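Zomosetti open-front storage bins, set of three – review

Reviewed Mar 9, 2021

I bought these to sort small medical consumables: masks, sterile packets, dressings. They are blue plastic, open at the top, with a sloped front lip, and came from the Tomoana shop in Sutport. The listing gives a wall height of 6 cm at the lip. No lids or dividers are supplied. I set them out alongside flattened cardboard, which protects the bench and gives a clear surface to work on.

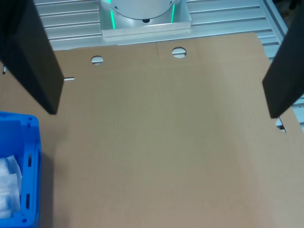 A reader in Ustholm asked whether cardboard sheds too much dust for this sort of work. It does shed a little at cut edges. Sealed packets are not affected, but I would keep unwrapped dressings off it.

Face masks fit flat in a stack and lift out singly, although the ear loops do tangle. Long sterile packets are less tidy and tend to lean against the wall.

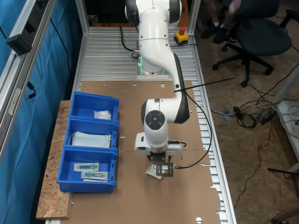

Another owner found that the bins crept apart on a smooth shelf and recommended a strip of rubber matting under the row. I have tried that since May and it works, though the mat has to be lifted for cleaning.

The lip is the best part of the design – a hand goes in at a low angle and labels can be read without moving the bin.

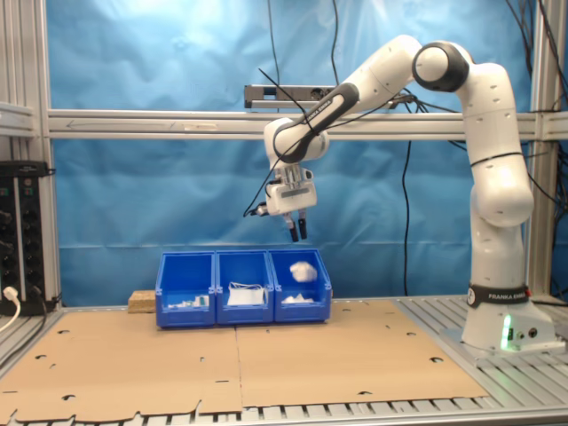
Cleaning takes a damp cloth and mild soap. The inside corners are tight and hold dust, so a small brush helps. After roughly 30 washes the colour has not changed. The set cost 20 pounds, fair for the quality. A label slot would improve it.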